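Folding update: towels at the Dunmore bench

Members have asked again whether low-cost arms can do laundry yet. The short answer for October is that they can handle part of one towel, under conditions most homes would not tolerate. Dean Gosling ran 60 folding attempts at Dunmore with a pair of printed tabletop arms, using the Furonura control package and a policy trained on 969 demonstrations.

Each attempt starts with one terry towel laid flat. Black tape on the fabric gives the cameras fixed points to track. Plain terry has little contrast, and without tape the edge estimate drifts as soon as the pile is disturbed.
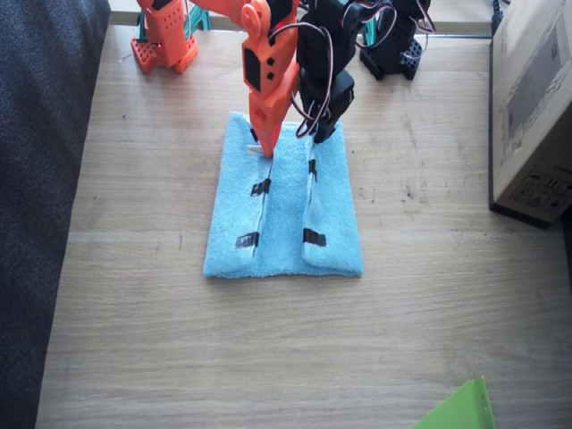 Both arms at the towel, left and right sides folded inward.

The side folds are the easier part. Most failures came at the grasp. A finger pressed too lightly slides over the loops, and one pressed too hard drags the whole towel across the table. Gosling lowered the approach speed twice and changed the finger angle once. The second speed change made no measurable difference and has been reversed.

Pinching at the fold line is still the least reliable step. Terry is thick enough that the gripper may close on one layer or two, and the current software can't tell which. Skuleo has offered a fingertip force sensor for the next round. 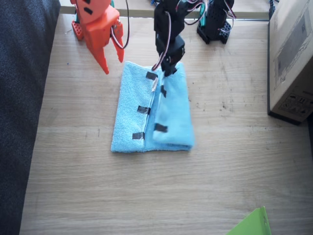

What this means for shop and home use

Terkport asked whether the same setup could fold shop rags at the end of a shift. Not at present. A person still has to lay out every piece, and a run stops after 3 missed grasps. Rags also come in mixed sizes, and the policy has seen one.

The next tests will use 5 towels of different weights, with the tape removed in stages. Logs are available from Gosling on request.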